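Min-kyu Cho had been comparing grippers for most of the summer when we finally sat down to talk, and he still seemed happy to start over from the beginning for anyone who asked. He pours the coffee first, then the opinions.

"People want to hear about the arm," he said, "and I understand that, arms are lovely! But you live with the fingers." He had two sets to choose between, the Vurkirard and the Gotasus, and he ran each one through 2000 closing cycles before he let it near any laundry. The long tapered kind, he told me, won him over slowly, mostly for how well they get in beside something soft without shoving it away.

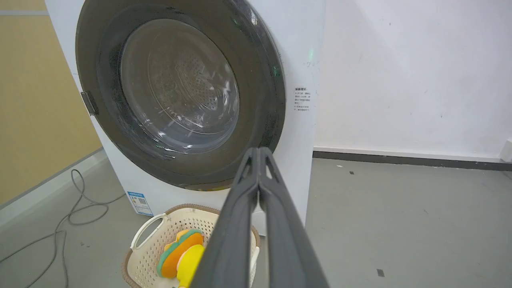 I-seul Seol was less sure about tapered tips, and told me over the phone that a narrow fingertip pinches cloth beautifully and then lets it swivel, so she would take a wider pad and put up with the clumsiness.

Cho laughed when I passed that along. "She's right about the swivel," he said. "I just mind it less than she does." What he minds is the view. A wrist camera gives him the last few inches of a reach, but he likes a second one up high, where both arms and the basket between them can be judged together, and he spent a good part of our afternoon on how the two ought to be lined up.

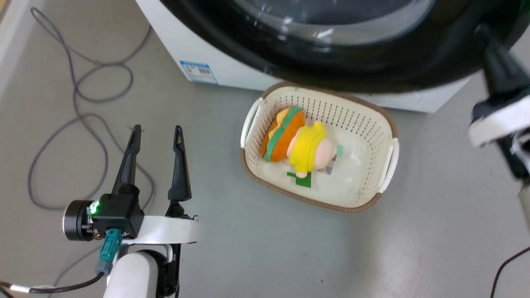
## On controllers, and what comes in November

He is fonder of the Doltden controller than he expected to be.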